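Costa opened in June on the ground floor of a former seed merchant's in Ostow, with 17 tables and a menu printed on one side of a single sheet. It is the second restaurant from Rosimeire Holanda and Dirk Goossens, whose first, Buleck, closed when its lease came to an end. Both agreed to be interviewed for the members' bulletin, and spoke in the dining room between the lunch and evening services.

Mrs Holanda, who leads the kitchen, was raised on the coast of northern Brazil and trained in Belgium, where she met Mr Goossens. The menu is built on fish, with one meat dish and three vegetable dishes that change with the market. She was asked whether the narrow choice had been difficult to defend.

"At Buleck we had a long menu and we threw food away," she said. "Guests would look at it for ten minutes and then order the mussels. I decided that I would cook fewer things and cook them every day until they were right. If a guest does not eat fish, there is the pork, and the vegetable plates are full plates. They come with their own sauce and their own bread."

The best known of those plates is a baked squash with toasted cassava flour, lime and a spoonful of brown butter. Mrs Holanda regards the fish stew as the heart of the menu. It is made with coconut milk and palm oil, and is served in the pot with rice and a small dish of pepper sauce on the side. The recipe is her aunt's, though she has reduced the oil.

"My aunt would say that I have ruined it," she said. "But here people come back to an office after lunch."

## Supply and cost

Fish is delivered each morning at six from the harbour market at Skistach. Mr Goossens, who manages the accounts and the dining room, said that the restaurant buys whole fish wherever it can, and that the heads and bones go into the stock for the stew.

"We were told by several people in the trade that we should buy fillets and save the labour," he said. "We did the sums. The fillets cost more and the stock was worse. Rizal can clean a crate of bream before the coffee machine is warm, so the labour is not what they imagined."

Rizal Tambunan, the sous-chef, came with the couple from Buleck. He is also responsible for the grilled mackerel with pickled cucumber, which began as a staff meal and was moved to the menu in the second week.

The set lunch is priced at £17 for two courses. Mr Goossens acknowledged that the margin is small, and said that the evening trade carries it. In its first full month the restaurant served 900 lunches and rather fewer dinners, a balance he would like to see corrected before winter.

## The dining room

Sarahí Tlapale, who supervises service, joined the conversation at this point. She had previously worked in hotels, and said that the greatest change had been the number of families at the early sitting. Children are offered half portions from the main menu at half the price. There is no separate children's menu, and none is planned.

"They eat the stew," she said. "The parents apologise in advance and ask for plain rice, and we bring plain rice, and then the child eats the stew from the parent's bowl. We have seen it so often that we now bring an extra spoon."

Tables are held for fifteen minutes after the booked time. Parties of more than eight are asked to choose their dishes the day before, a rule which Ms Tlapale introduced after a difficult evening in the opening fortnight and which she does not intend to relax.

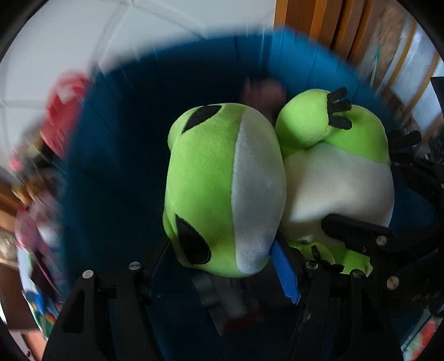

## Plans for the coming year

The upper floor is at present used for storage. Mr Goossens has asked the architect Wagner Miranda to draw up a private dining room for it, with its own small service kitchen. The work depends on permission for a second staircase, and neither owner wished to give a date.

Mrs Holanda spoke with more certainty about the wine list. It now runs to nine bottles, all but one available by the glass, and she would like to add two whites with enough acidity for the stew. She has also been testing a dessert of green papaya cooked in syrup, to be served with a fresh sheep's cheese. It has been sent back to the kitchen by her own staff on two occasions.

"Rizal says it is too sweet, and Dirk says it is not sweet enough," she said. "I will put it on the menu when they are both quiet."

Costa serves lunch from noon and dinner from six. Bookings are taken by telephone, and four tables are kept each evening for guests who arrive without one.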